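Packed lunches for the Riltcombe walk

Amarachi Garba
Hello all, I'm doing food for the spring walk again and would love your thoughts before I shop. I've got £1000 in the kitty for the whole year, so nothing fancy please!

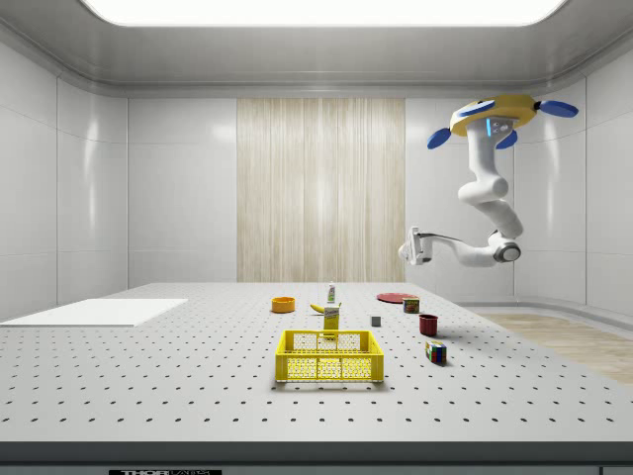 White arm over the table

Zohreh Abbasi
Lovely of you to take it on. I'd go for cold meat sandwiches — they keep well in a rucksack and

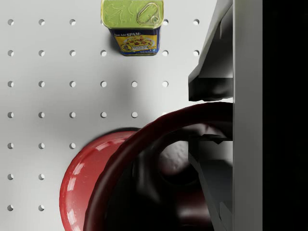 tinned is far cheaper than the deli counter, whatever people say about the salt.

Ogunleye
Sorry, can't agree. Cheese and pickle every time. And plenty of fruit, please. 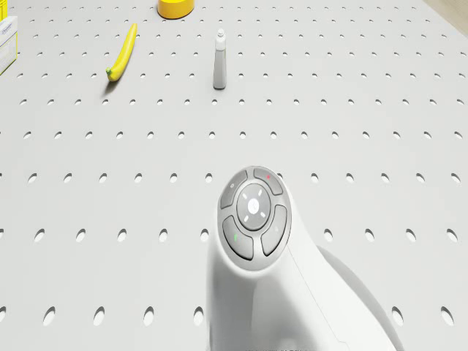 Banana, upper left

Amarachi Garba
Fruit is a yes from me, though mine always end up squashed by the second stile.

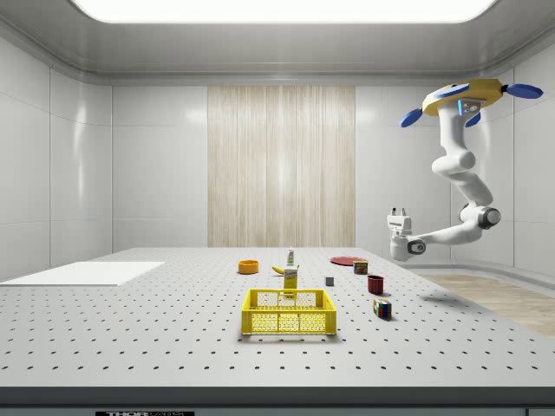 Barkia
Put it in a side pocket, love, and eat it first.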